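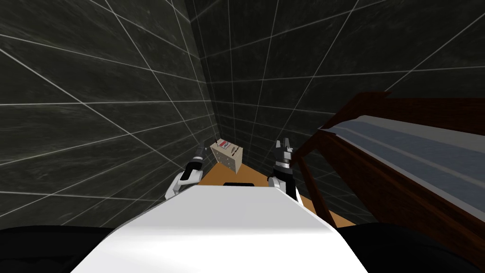

Small box in the corner, two grippers on the way.

Picture Book Corner > Read-Alouds > The Moon Barge of Erraji: am I the only one who doesn't love it?

papercut_owl
Posted Nov 2, 2025
I've now read The Moon Barge of Erraji to my kindergartners, my nephew and one very patient dog. The pictures are gorgeous. The rhymes limp. On the harbor spread the text asks us to rhyme "lantern" with "can turn," and I had to stop for water. My class wandered off well before the ferry sank. What am I missing?

gluestick63
A sense of joy, possibly. My two ask for it every night. You have to read "lantern" fast and keep a straight face.

marginalia_mo
I'm with the owl. I counted 13 places where the stress lands on the wrong foot. Yes, I counted, it was a long winter. Compare Goodnight, Drurndale by the same pair, where you can read the whole thing half asleep and never trip. I know this from experience.

gluestick63
Goodnight, Drurndale is a book about a town going to bed. Nothing happens in it. A sheep yawns.

marginalia_mo
The sheep yawns in perfect meter.

tall_shelf
Children's desk at a small library here. Our copy of Moon Barge has gone out 24 times since February and come back sticky every time, which I take as a good review. Drurndale mostly goes out with grandparents. Make of that what you like.

papercut_owl
OK, but do they take it for the words or the art? If you covered the text, would anyone complain?

tall_shelf
One father asked me if there was a version with fewer words. So, some evidence for your side.

inkpot_again
The paintings on the Bronunholm pages are worth the price alone. Look at the gulls. Every one of them is stealing something, and the thing it stole is missing from the next page. My daughter found this before I did and has not let it drop.

gluestick63
Wait, what? I've read this book until the spine gave up and I never noticed the gulls.

inkpot_again
Start with the baker's hat.

papercut_owl
Going to check the baker's hat. I still say the verse needed one more pass. A kid who is 6 can hear when a line has an extra syllable in it. Mine clap along, and at the ferry part it sounds like somebody dropping a tray.

marginalia_mo
Does anyone have the first printing from Dultov Press? I heard the ferry verse was shorter in that one and got padded out later to fill the page.

tall_shelf
We have the later one. I could ask for the other on loan, but I'd have to explain to a grown adult at another library why I need it.

gluestick63
Please do. And tell them it's urgent.

papercut_owl
Back from the shelf. The hat is gone. The gull on the chimney has it. Fine, I'm keeping the book, but I'm changing "can turn" to something else in pencil.

marginalia_mo
To what?

papercut_owl
Still working on it. Nothing rhymes with lantern.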